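Vovance is looking for listeners

We run a small music blog and, for our sins, an open inbox. In June it took in 2000 tracks, and we would like a few more pairs of ears before July's lot lands on us. So this is a call for volunteer reviewers: eight of you, unpaid, with opinions.

The work goes like this. You get a batch of 31 songs a week. You listen to each one for at least ninety seconds, including the ones that open with rain noises. You mark it yes, no or maybe, and write two sentences on anything you marked yes. "Vibes" does not count as a sentence. 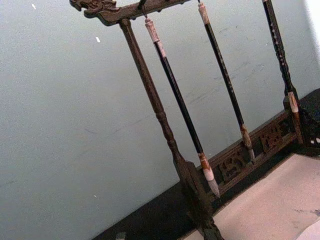

Dragon's head, carved wood.

You don't need to play anything or have studied anything. We do ask that you like more than one kind of music, and that you don't pass your own band through under another name. (The last attempt, Drorka, got as far as the shortlist. They were quite good — that made it worse.)

What you get: guest list places when we can wangle them, your name on every post you write, and early copies of records you may come to regret. Trial batches last three weeks, after which either side can back out without a speech.

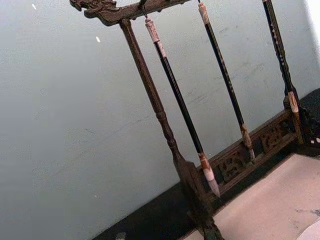 Ga-eun Maeng says the maybes are the hard part, and that anyone who marks more than five a week will be getting a message from her.

To apply, send us 207 words on a song you used to hate and now don't. Put LISTENER in the subject line, or it will join the other 573 unread emails. Applications close at the end of July 2018.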